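Clurnwood Residents' Newsletter

Shared kitchen - what's new, what's changed

Posted Aug 27, 2024

Quick one, sorry, I have to get this out before the print shop closes. Lots of you asking about the second floor kitchen so all of it in one place.

Countertops. Done. The Henen people finished sealing the stretch by the sink and you can put things down on it again. Cutting boards please. The old top lasted from whenever the building opened until this February and most of the damage was knives.

Bill for the whole job came to $1,277, paid out of the laundry money. Receipt is in the blue binder in the lobby if you want to see it. Barreto did the plumbing part and did not charge for the second visit, so a thank you to them.

Fridge shelves. Names on food. Not initials, we have three people with the same ones. Anything without a name goes out when the fridge gets wiped down, and that includes nice cheese. Somebody was upset last time. Sorry about the cheese.

Cupboards. The left one is for shared stuff - salt, oil, foil, coffee filters. Right one is for your own things, one shelf per apartment. Solow Street neighbors who use the kitchen for the supper group, you have the bottom shelf, same as before. Roland Sugden has spare shelf labels if yours has peeled off. Knock after 5, he works mornings.

Toaster. Still broken. Please stop trying it. A replacement is on the list but behind the kettle, becuase the kettle gets used more.

Microwave. It lives on the white table, cream one, rounded corners, door on the left and the controls in a narrow panel on the right. House rules for it, same as on the wall:
- Cover your food. Lids are in the drawer underneath the mugs.
- No foil, no metal forks, no travel mugs with a metal rim.
- Soup and sauce: 60 seconds, stir, then go again. Saves everybody scrubbing the ceiling of the thing.
- If it splatters, wipe it while its still warm. Damp cloth, bit of dish soap. Go easy on the door window, no scouring pads, there's a mesh in there and scratches make it hard to see your dinner.
- Leave the flat top clear. No bread, no mail, no chargers.
- Popcorn, stay with it. We had 2 alarms last winter and the whole building stood in the parking lot in slippers.

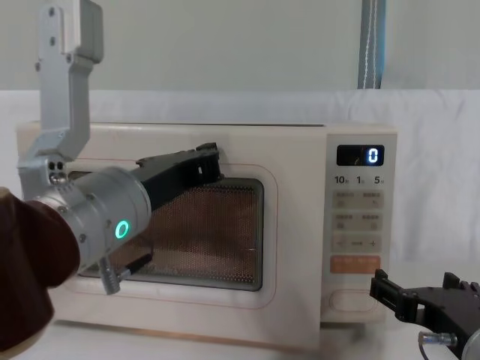

Trash and recycling

Pickup has moved to early morning so bins go out the night before. Flatten boxes. Pizza boxes with grease on them go in the trash, not paper. Lids down please - raccoons are back.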